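The Night Shift at Khurana

My aunt Rocío Huaranga has fixed computers for longer than I've been alive, and she had a bet going with the arm. Well, with Stukach, who programmed the arm, but she never bothered with the difference.

"Drive, card, processor," she told me over her noodles. "Three parts, back where they belong. I do that while I'm on the phone with my sister."

I'd been at Khurana since February, mostly sweeping and labeling, so I had no business taking sides. I put 39 dollars on the arm anyway! (It was what I had in my coat.)

Stukach came in at nine in the evening with a thermos and laid an old Dell tower on its side on the slatted table. He set the parts in the gray tray, fussed with the hard drive until it stood up the way he liked, and then stepped back with his hands in his armpits like a man at a bus stop.

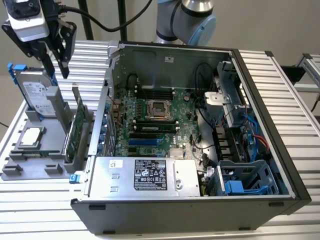
Try Number 47

The gripper closed on the drive carrier so gently I stopped chewing. It lifted, swung, waited over the case for what felt like a whole song on the radio, and then slid the thing home. I yelled. My aunt kept eating.

"Now the processor," she said.

So it went for the processor, and it got it, too, and carried it all the way to the socket — and set it down a quarter turn wrong. Stukach made a small sound. The arm pressed once, thought better of it, and quit.

Rocío wiped her hands, reached in past those black fingers, turned the chip and dropped the lever. Two seconds, maybe. Then she patted the arm on its wrist, the way she used to pat me when I brought home a C.

"Can it fold towels?" she asked.

"Not yet," said Stukach.

"Call me when it does towels."

She took my money and bought us all breakfast with it.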